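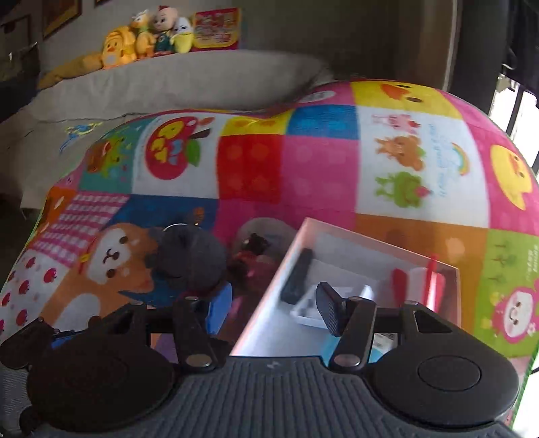 The Pink-Edged Box

Yulan got to her mother's apartment before lunch and found the box already out on the play mat, in front of the sofa. It was a white box with pale pink edges and it had been on top of the refrigerator for most of her life. When something in the apartment had no place, it went in there.

"I started," her mother said from the kitchen. "Then I stopped."

"What did you stop for?"

"My knees."

Yulan took off her shoes and got down on the floor. The mat belonged to her son, who was asleep in the bedroom with the door half closed. It was all patches of different colors and it took up the whole space between the sofa and the television. Her mother had bought it the week he was born and had never once rolled it up, though he was only there when Yulan had the early shift at the Kotside warehouse.

The move was in September. The new place was in Grarnton, on the ground floor, five minutes on foot from Yulan's own building, and it had one bedroom and no closet in the hall. Deming Jiang was going to drive the van. He had been by to look at the furniture and had said the beige sofa would go through the new door if they took the feet off. He had also said that everything small should be done first, which made her mother angry for two days, and then she got the box down.

"Do I throw out or do I ask?" Yulan said.

"Ask."

She picked up a long black thing, the shape of a remote, from along the side of the box. She held it over her head so her mother could see it from the kitchen doorway.

"Keep," her mother said.

"What does it go to?"

"The old television."

"You don't have the old television."

"Your uncle has it."

"Then he should have this."

"So keep it, and I'll give it to him."

Yulan put it on the cushion behind her. That was going to be the pile for other people. She picked up something light blue with a white label on it. The print on the label was so small that she had to take it over to the window. It was a Fanberg warranty for an iron. The iron had burned a hole in her school skirt when she was 13 and her father had carried it down to the trash the same night.

"Throw out," her mother said, before she could ask.

The red and clear thing was harder. Neither of them knew what it was. Her mother came in wiping her hands and sat on the sofa and turned it over several times. She thought it had come off a toy. Yulan thought it was part of a kitchen gadget, one of those that get sold at a table in a department store by a man with a microphone.

"Your father bought one of those," her mother said. "It did carrots."

"Did it do them well?"

"It did them once."

She put it in her apron pocket. Yulan did not ask which pile that was.

They went on like that. There was a key, and her mother tried it in the front door and the balcony door and the mailbox downstairs, and it fit none of them. There was a library card for Ruoxi Zheng, who had lived across the hall and had moved away when Yulan was in fourth grade. Her mother wanted to mail it to her. Yulan said that the card was no good anymore. Her mother said that Ruoxi would like to see the signature, she had practiced it so much.

"Do you have her address?"

"I have her mother's phone number."

"From when?"

Her mother thought. "From then," she said.

The card went on the cushion.

Near the bottom was an envelope with the flap tucked in. Yulan knew her father's writing on the front. It said 1197 and nothing else. She gave it up to her mother without opening it.

Her mother looked inside and took out a claim ticket with the same number on it. It was from Egger, the watch repair shop by the old bus station.

"He left it there," she said. "The week before the hospital. He told me and I wrote it down somewhere, and then I didn't think of it."

"Mom, that's 11 years."

"I know how long it is."

The refrigerator came on in the kitchen. Yulan's foot had gone to sleep and she moved it out from under her.

"Is the shop even there?" she said.

"It's there. I go past on the bus. There's a shoe place on one side of it now." Her mother folded the ticket along its old crease. "They won't have the watch."

"They might."

"It wasn't a good watch."

"We could ask them. I'm off tomorrow. We could take him in the stroller."

"In this heat?"

"In the morning."

Her mother put the ticket back in the envelope and tucked the flap in as it had been. She held it on her lap. Then she leaned forward and looked at what was still left on the mat, and at the cushion, which was nearly covered.

"You haven't thrown out anything," she said.

"I threw out the iron."

"That's paper."

"You said keep to everything else."

"Well, don't listen to me every time."

In the bedroom the baby said something and then was quiet, and they both waited. He said it again, louder. Her mother got up off the sofa, one hand on the arm of it, and went in to him. Yulan heard her asking him how he had slept and if he was going to help.

She put the remote back in the box, then the library card and the key. She tried the lid, but it wouldn't sit flat, so she took the remote out again and put it in her own bag. Her uncle lived out past the warehouse. She could drop it off on the way to work.

When her mother came back with the baby on her hip, the envelope was sticking out of her apron pocket next to the red thing.

"What time does that bus go?" she said.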